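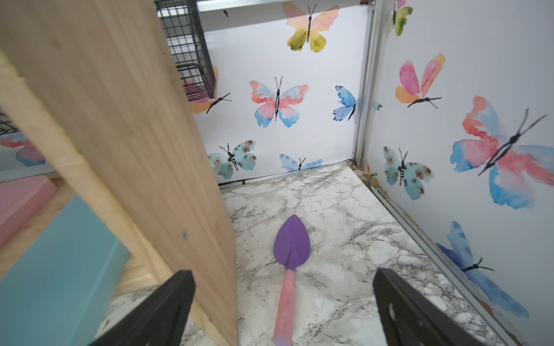 Home Storage Gardening Small Spaces Archive

Search this site Enter keyword

Fitting a potting bench and a desk into one alcove

Fri 28 March

The designer behind the Wendon range at Dremano works on furniture for very small rooms. We spoke at the Zandesberg showroom about shelving, surfaces and soil.

The unit under discussion is a plain wooden shelf with two open compartments. "We left the doors off," the designer said. "A hinge needs clearance, and in an alcove you don't have it. Open fronts also let you slide a flat item in from an angle."

Finish was the longer subject. The first version was lacquered. "Grit scratches lacquer, and a hand trowel carries a lot of grit. Bare wood can be sanded. We use 300 grit paper, along the grain, once a year in May."

Asked about the marble pattern under it, the designer was brief. "It's a pattern. It hides gray dust and it shows dark soil. Brush first, then wipe. If you wipe first you drag the grains across the surface." 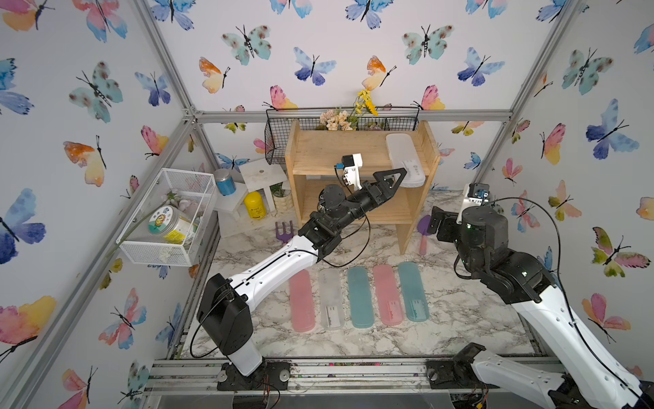 Pencil cases in a row in front of the two-compartment shelf, with one more on the upper level.

Pencil cases are the designer's usual load for checking compartment depth. "They're soft, so they slump. Lay them flat, all facing the same way, and put the ones you use daily on top. Tools go below, blade to the back."

Flowers stay off the shelf entirely. "A wire basket hooked over the wall takes no floor area. I'd put artificial ones in it. Real ones drip."

A deeper version is being tested with the retailer Guerra. It adds 20 millimeters to each compartment and keeps the same screws.

1,345 shares 20 comments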